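Zilau G2 Hand-Held Gripper: Finger and Pad Options

Product page / Grippers / Hand-held / Zilau G2

The Zilau G2 is a hand-held parallel gripper with a wrist-mounted fisheye camera. It is supplied by Jerosex with one pair of compliant fingers and a choice of pads. The finger mounts carry a printed marker each, so that the opening width can be read from the video without a separate encoder.

Pads are a push fit over the inner edge of the finger and are held by 2 screws. They can be changed without removing the mount. Spare pads are sold in pairs only.

Cloth handling trial

We ran the G2 against our older Arthur gripper on garments, as most queries about pad choice come from customers working with clothing. Both were fitted with the same lens and used by the same operator, Mansa Bonsu. Each trial was a single fold, started from a garment dropped on the table.
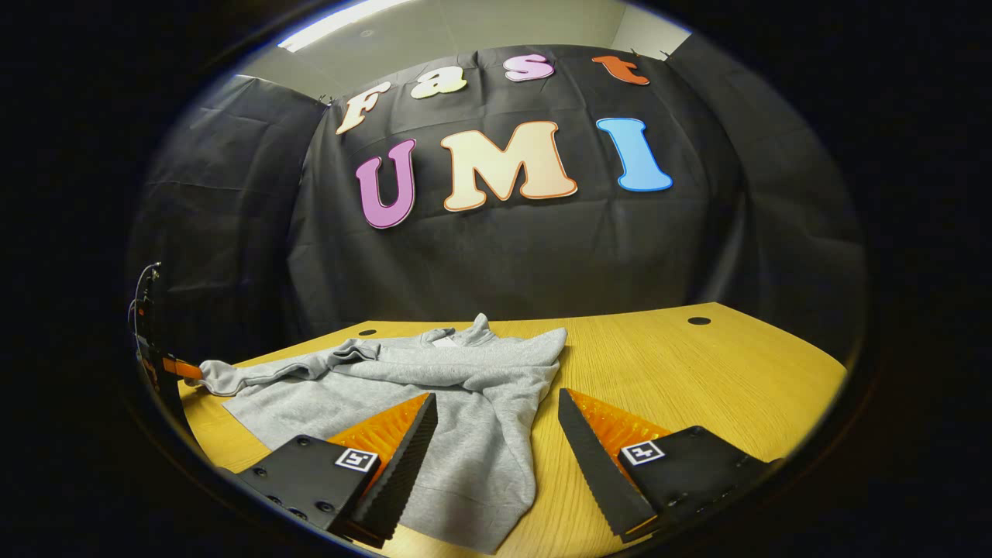
Logging was done on the Ganditus controller at 30 frames per second. A trial was rejected if either marker was lost for more than seven frames in a row. After rejection the set held 1287 trials, split evenly by garment type but not by gripper, as the Arthur was withdrawn early with a worn slide.

Thick fleece was the easiest material for both grippers. Thin jersey slipped on the Arthur when the operator closed on a single layer near a seam. The G2 held it at a lower closing force, though the fingers have to meet the cloth nearly flat for this to work. 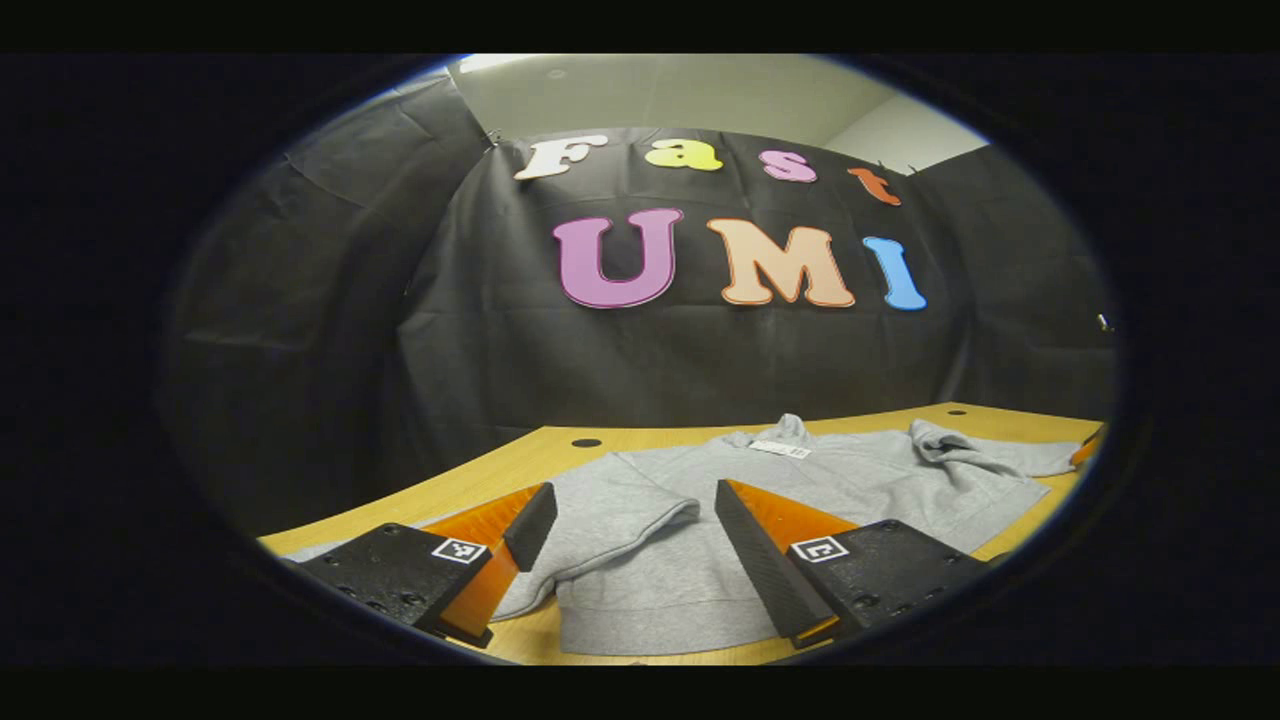 Approach angle matters more than pad hardness. With the fingers wide open, the tips should come down on either side of a raised fold and then close. A bunched hood or neckline, as on the grey sweatshirt, gives a good first grip point; a sleeve lying out along the table is harder and should be pinched across its width. Closing too high on the fold lets the compliant body bend outwards before the pad has taken hold.

Pad choice

Ribbed pads are recommended for cloth and card. Smooth pads are better for glass and painted parts, where the ribs may leave marks.

Care

Wipe pads with a damp cloth. Do not use solvent on the finger bodies. Keep lint off the marker faces and replace any marker with a lifted corner.

Supplied with: gripper, one pair of fingers, one pair of pads, hex key, marker sheet. Camera and controller are ordered separately.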